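# Teaching an arm to fetch my glasses

I lose my reading glasses more often than I lose my temper, and when I'm building things the two tend to go together. So last winter, with a secondhand arm from a firm called Bradiron on my bench and no sensible plan for it, I decided it was going to learn to pick up spectacles. How hard could it be?

The bench lives at Mernach, the shared workshop I joined when my spare room stopped having any room to spare. It used to be a printworks, it smells of ink when it rains, and for 20 pounds a month you get a shelf, a key and as much advice as you can stand. The arm cost me rather more than that. It came in a tea chest, with two cables missing and a manual for a different model, and I was ridiculously happy.

My first go on the real thing lasted a whole evening and cost me 3 pairs of chemist's readers. Glasses are horrible objects if you're a gripper. They're light, so they skate away when you nudge them. They're mostly holes. Grab them by a lens and you leave a smear, grab them by a temple and the rest swings round like a gate. A wooden block just sits there and waits for you, bless it.

That was when I gave in and did what everyone at Mernach had been telling me to do, and moved the practice sessions into a simulator. I'd always been a bit snobbish about this (where's the fun in a robot you can't trip over?) but I was running out of readers. I used Leltton, a small free package that one of the woodworkers swears by for testing his router paths, and it took me most of a month to get an arm in it that bent the way mine does.

The virtual workspace is nothing fancy. There's a big pale table, some plain walls, and a clock on one of them that I'm fonder of than I should be. I gave the arm red glasses to go after, with a black pair lying not far off so it would have to choose, and a few blocks to get in the way. Then there are the white panels, standing up on edge. I wanted it coming down from above, fingers pointing at the table, and not sweeping in sideways through everything I own.

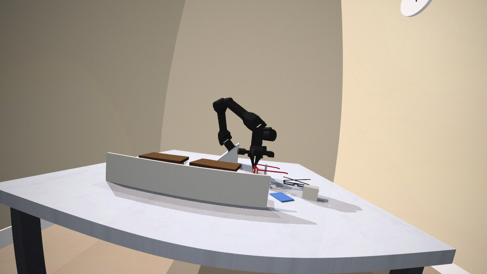 The lovely part of practising like this is the reset. You press a key and it's all back where it started, no crawling under the bench with a torch. I'd set a batch going at teatime, wander off to make something on toast, and come back to a long list of results. My biggest batch was 1,429 tries, which on the real arm would have seen off the motors and very probably me.

The less lovely part is that simulated glasses can be peculiar. For a good fortnight mine behaved as if they'd been buttered. The fingers would close, the frame would squirt out, and off it went across the table at a speed I've never seen from any optician's product. I blamed my grip code and rewrote it twice before I thought to look at the friction setting, which I'd left at the value I'd used for testing a marble run. Put that right and suddenly I had a different robot!

After that it was mostly a matter of where to aim. I'd started by sending the fingers to the middle of the frame, at the bridge, because that's where I'd go. It works nicely if the glasses are lying flat and facing you. Turn them steeply and the bridge is hidden, or one finger comes down on a lens, and you're back to smears. What helped was letting the program try several approach angles and throw away any that put a finger through something solid. It's slow — 17 seconds of thinking on my old laptop before anything moves — but I'm usually looking for my tea at that point anyway.

Bringing it all back to the real bench was humbling. My actual arm sags a little when it's stretched out, and the one in Leltton doesn't, so every careful approach landed a finger's width low and tapped the bench like someone asking for service. I ended up measuring the droop with a steel rule and a bit of masking tape, then feeding the numbers back in. I also swapped the bare fingertips for soft pads cut from a Gwynne bicycle repair kit. I recommend them, though they do pick up sawdust and need a wipe.

It now fetches my glasses if they're on the bench, if they're open, and if I haven't put a mug next to them. Folded ones still defeat it. The temples cross over, the whole thing turns into a little tangle, and the arm hovers above it for ages before giving up and going home. I've made a start on that over the past few evenings, and I've got another box of readers on my shelf for when I move it back off the screen.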